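Print this page | E-mail this page

Komeo cell, notebook, August, late afternoon

Swapped the Jacobs planner for the Flodard branch this morning. Config is 62 lines shorter and I miss every one of them. Replanning cap is now 503 ms, seed 2570, same as the last batch so the logs can be compared by someone more patient than me.

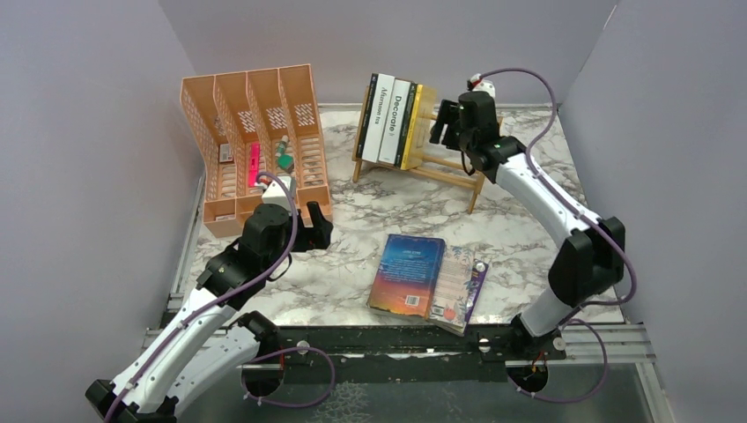

Right arm at the book stand, left arm at the organizer. Plenty of elbow room.

With the arms this far apart the planner treats them as two strangers and everything is lovely. Shared-volume check costs next to nothing. The trouble is the middle of the table, where each arm considers itself to have right of way.

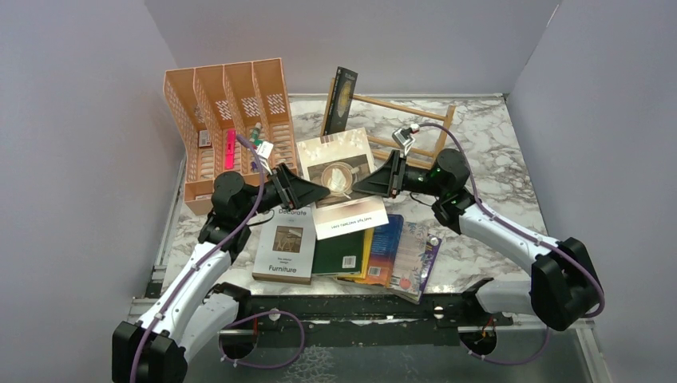
Both grippers over the book pile, tips nearly meeting.

Clearance margin in the Hosex collision layer is set to 4 mm, which I typed myself and now regret. Also, overlapping covers come back from segmentation as one large ambitious book.

To do: raise margin, add a priority token for the center zone, split masks on cover edges. Don't touch the seed.

Print | E-mail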